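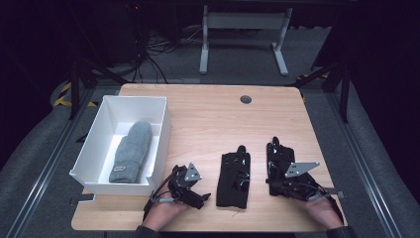 Two hand-held grippers, an open white box and a grey mitten.

Home | Projects | Demo FAQ | Contact

Demonstrating for Gralska: the questions we keep getting

What am I doing, exactly?
Showing a robot how to handle knitwear. You work the grippers, the recordings go to training, and Gralska learns to do it your way, bad habits included.

How many demos make a set?
The mitten set needs 700. We have 183. Chak-lun Su keeps the tally and will tell you the number whether or not you ask.

Can I just use my fingers for the fiddly bits?
No. Gralska hasn't got fingers. If the grippers can't do it, stop and start the demo over.

How fast should I go?
Slower than feels dignified. Close the jaws, pause, then lift. Most of our binned demos were rushed in the last second, usually by someone thinking about lunch.
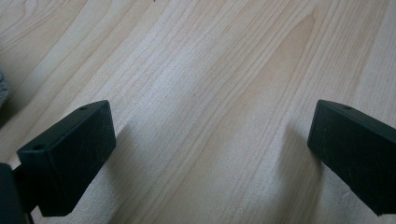
Keep the fingertips just off the table on your way to the mitten. Dragging them across the wood scuffs everything and teaches Gralska to do the same — at greater length.

I dropped it. Do I throw the demo out?
Keep it if you picked the mitten up again calmly. A decent recovery is worth having. Swearing is fine, there's no audio.

Does it matter which hand I use?
Use whichever is closer, and mix it up between demos.

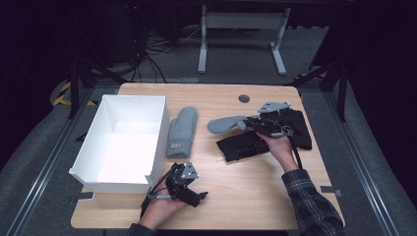 Park the idle gripper somewhere out of the way of the other one, with its jaws open. Crossing your arms over the table tangles the cables and blocks the view from your head.

When do I get a break?
After every 23 demos. Your wrists will have raised the matter by then.

Share | 4 comments

Related
Remote control or hand-held? Notes from Nolska
Pikance gripper care
Upadhyay: sorting through 2,000 sock demos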